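Does the "Five-Second Rule" Work? Don't Bet Your Cookie on It

By Shoshana Boateng

You drop a cookie. Somebody yells "five-second rule!" and you grab it and eat it. Everyone acts as if there is a tiny referee on the kitchen floor, holding a stopwatch and telling the germs to wait.

I don't buy it, and I don't think you should either. Let's look at what the rule claims and whether it makes any sense.

What the rule says

The idea is that food is safe if you pick it up fast enough. Some people say five seconds. My cousins say ten, if it's pizza. That should already make you suspicious. When a rule gets longer because the food is tastier, somebody is making it up.

Where did it come from? You may read that it started with an army leader hundreds of years ago. Maybe. I have seen that story told plenty of times, and the people telling it hardly ever say how they know. Put it in the "could be true" pile and leave it there.

What germs do

The germs we are talking about are mostly bacteria. They are living things, and far too small to see without a microscope. Most of them won't hurt you. A few kinds can give you a bad stomachache or worse.

Bacteria on a floor don't have to jump onto your food. When wet or sticky food lands on them, they can stick to it right away. Scientists have tested this by putting bacteria on tile, wood and carpet and dropping food on top. Some of the bacteria moved over in less than one second.

So is time not important at all? It matters a bit. In those tests, food that stayed down longer often picked up more. The rule gets that part right. Where it goes wrong is in promising you a safe time at the beginning.

Wet food is worse

What you drop makes a big difference. Watermelon is wet all over, so bacteria can move onto it easily. A dry gummy candy picks up far fewer. Carpet, strangely enough, passed along less than smooth tile did. That doesn't make carpet clean! Think about what your shoes walked through this morning.

"But I ate it and I was fine"

Ľubica Havlíček teaches science at the Alport Club, where I help out after school, and this is the sentence she hears most. She asks the kids one thing back: how many times did you try it, and on what floor? If you cross a street without looking and no car comes, you haven't shown that it's safe. There just wasn't a car.

Looking doesn't help much, either. A floor can look spotless and still have harmful bacteria on it, and a dusty one might have hardly any.
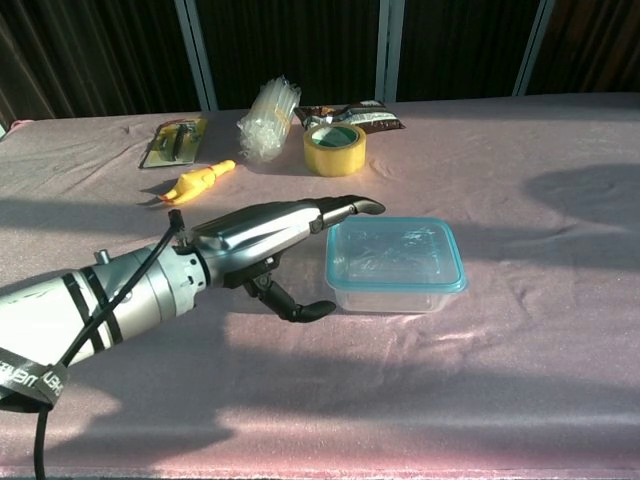 Can you make dropped food safe by blowing on it?

Blowing may get rid of a hair or some dust, but bacteria are tiny and many of them will stay stuck to the food. Your breath carries germs of its own, too.

What to do instead

Throw out soft or wet food that lands on the floor. A whole apple or carrot is different, and you can wash it well under running water. If you aren't sure, ask a grown-up, and if the grown-up says "five-second rule," ask how they know.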